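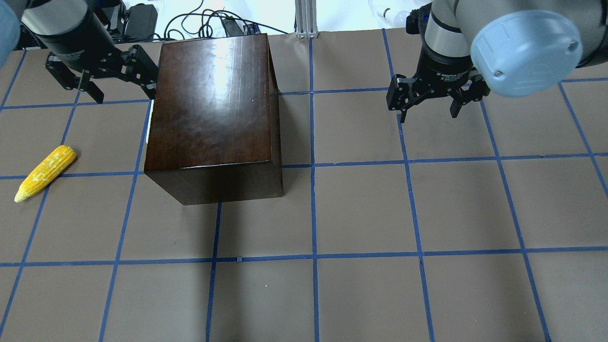

Do you need a special oil to look after old wooden boxes and small furniture? Mostly you need a dry cloth, and the people selling the oil know it.

I've been reading labels again. Orex says its bottle "feeds" the wood. Wood is dead. It doesn't eat. What you get is a shine that lasts a few days and then a sticky film that grabs dust.

Treron costs 18 dollars and the list on the back is mineral oil plus lemon scent. You can get the mineral oil at any drugstore for 4. Add your own lemon if you miss the smell.

Then there's the "restores the original finish" claim. If the finish is gone, no polish puts it back. It fills the scratches with something shiny and you're happy until it dries.

I kept one half of a shelf on Stonska for 6 months and left the other half alone, just dusting. My sister couldn't pick the treated side. Neither could I, and I did the treating.

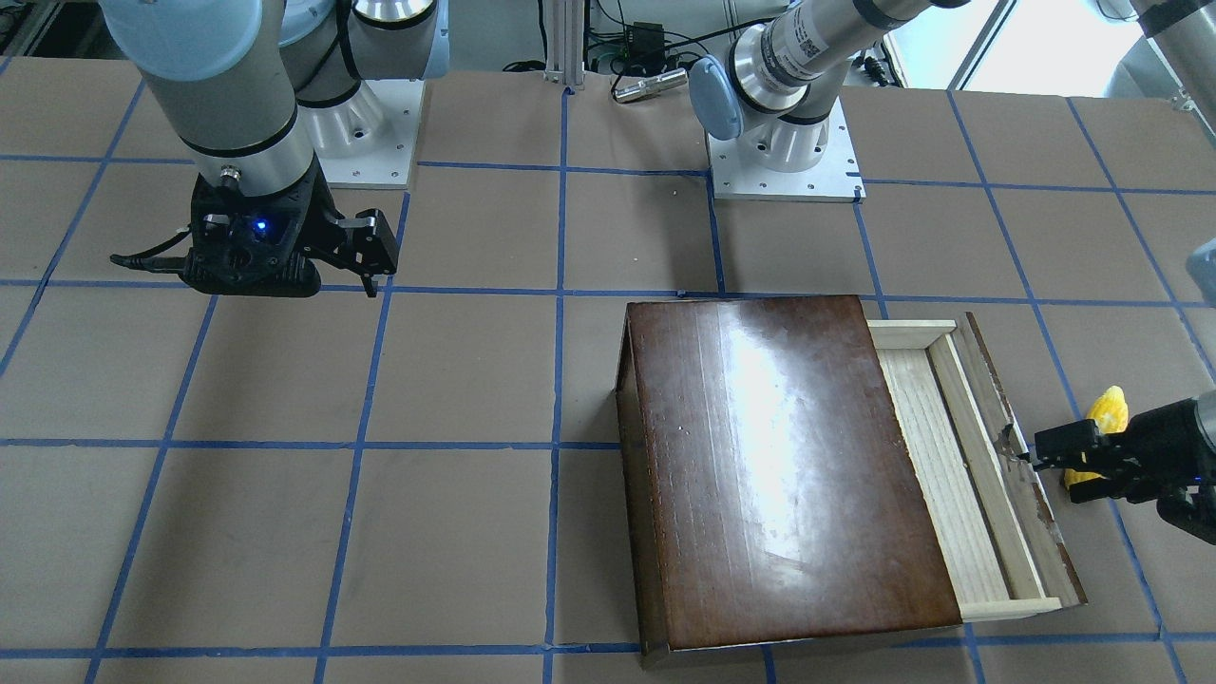

Hussam Hakim replies that wax is different, and that a sticky drawer runs fine after a rub with a plain candle.

OK, I'll give him the candle. Runners only, though, and wipe off the crumbs. I've seen people wax the whole drawer and then wonder why it picks up fluff.

Wax on the outside, maybe once a year, thin. The Avotiņš tin says every 9 days. Every 9 days! Who is that schedule good for?

If someone has a side-by-side test that wasn't paid for by a polish company, please send it. I've asked before and got three coupons.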